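Garnska Drying Cloth, Large
Sold by Zellimmont Kitchen Supply
Page text by Dario Caruso. Last checked 2026-08-10.

Most cloths sold for drying dishes are bad at it. They look fine folded on a shelf, then push water around a plate for the first month of their lives. The Garnska is better than most, with reservations, and the reservations are on this page so you can read them before you pay.

It is a flat cotton weave, hemmed on 4 sides, with a hanging loop at one corner. The maker says it can be used straight out of the packet. We don't agree. Wash it twice, warm, with no fabric softener, and expect it to start pulling its weight after the second wash.
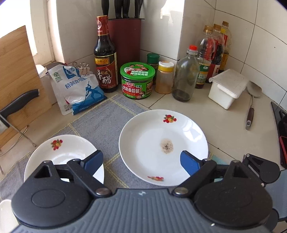
White plates with fruit decals on a plaid cloth.

What the maker claims, and what we think

"Lint free." No cotton cloth is lint free. This one sheds a little for the first few washes and then mostly stops. If you dry wine glasses for a living, buy linen.

"Dries a full dinner service." Whose dinner service? In our shop kitchen one cloth got through the plates for five people and was too damp to bother with after that. Buy two and swap them over.

"Lasts a lifetime." The hem is double stitched and looks sound, but the company has only been selling this cloth for three years, so we would like to know whose lifetime they mean. Our oldest one has been through 193 washes. The color has faded and one corner of the hem has started to fray.

"Protects your counter." It softens the knock when you set down a bowl. It will not save a counter from a hot pan, and you should not try it.

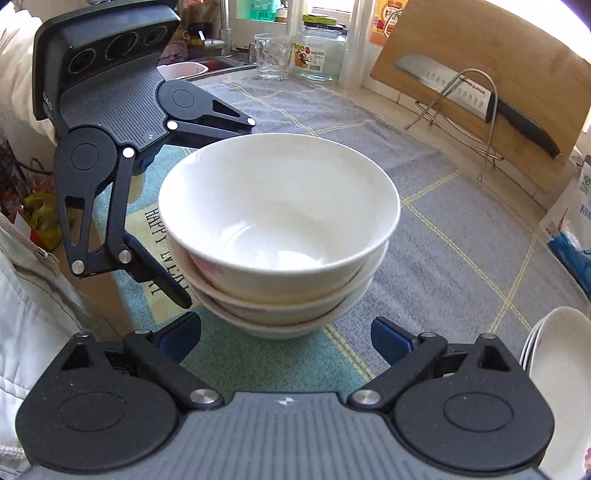
Garnska or Sondano?

People ask us this a lot. The Sondano is a waffle weave, thicker, and soaks up more water. It also takes all night to dry on a rail and smells sour if you leave it bunched up. The Garnska dries faster and lies flatter under dishes. We stock both and make the same margin on each, so we have no reason to steer you.

The Gumede bar cloth is thinner than either and costs less. Fine for spills. We wouldn't stack anything on it.
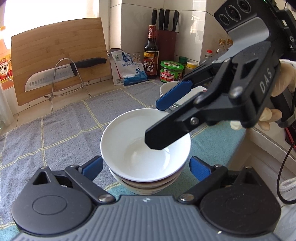
Stacked white bowls on a gray-blue towel with thin yellow lines.

Details

Material: cotton, flat weave
Weight: 200 grams per square meter, according to the maker
Packs: single, or set of 5
Care: machine wash warm, tumble dry low, no bleach, no softener
Shrinkage: expect some in length on the first wash
Returns: 30 days, unwashed

The set of 5 saves you very little over buying singles. The price on both goes up in September.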